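Put an Outlet Next to Every Toilet

I have spent a lot of my working life in other people's bathrooms, first as a tile setter and now writing estimates for a small remodeling outfit in Utstead. I want to argue for two cheap things that keep getting left out of small bathrooms. One is an electrical outlet beside the toilet. The other is a drain in the floor.

The outlet first. When people plan a bathroom they think about the sink. They want a place to plug in a hair dryer, and they get one. The toilet gets a water line and a paper holder. Then, a few years later, somebody wants an electric bidet seat, and the nearest power is across the room behind a door. I have seen extension cords run along a baseboard, under a bath mat and up behind the tank. It looks bad and it is a bad idea in a wet room.

My business partner, Rogelio Bautista, thinks I make too much of this. His view is that most people will never buy a seat with a control panel on it, and that we shouldn't charge them for wiring they won't use. He has a point about the first part. But when the wall is already open, the added cost is small. On our last job on Mendoza Street it came to less than the customer spent on towel bars. Opening a finished tile wall later is another matter, and I have had to quote that work often enough to know how people's faces look when they read the number.

The outlet should be close, on the side wall or just beside the seat, and it should have a cover that flips down. The cord should be short. It should go from the wall to the seat without crossing anyone's feet.
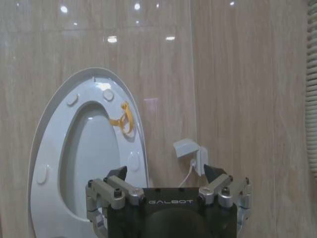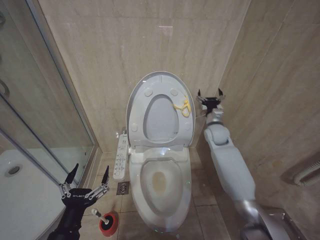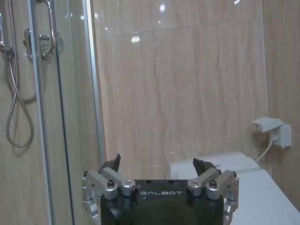
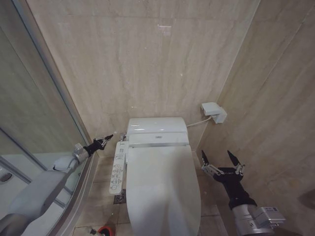 Bidet seat with a side panel, power on the wall close by, drain in the floor.

The floor drain is a harder sell. In January I priced a bathroom for Ivar Magnusson, who owns a duplex on Stuven Road, and he crossed the drain off the list before he got to the second page. He said he already had one in the shower. Fine, but the shower drain does nothing for the rest of the floor if the floor slopes the wrong way or there is a curb between them. Toilets overflow. Supply lines leak, and a bidet seat adds one more connection that can. With a drain near the base of the toilet and a decent slope to it, the water has somewhere to go.

It also changes how you clean. A floor that can be rinsed gets rinsed. A floor that can't gets wiped in the middle and left alone behind the bowl, where the dirt is.

There are fair objections. A drain trap that never gets water will dry out and let in sewer smell, so you have to pour some down it now and then. The slope has to be set before the tile goes on, and large tiles make that slower. On an upper floor the plumbing may not allow it at all. In those cases I drop it and move on. The outlet I keep arguing for.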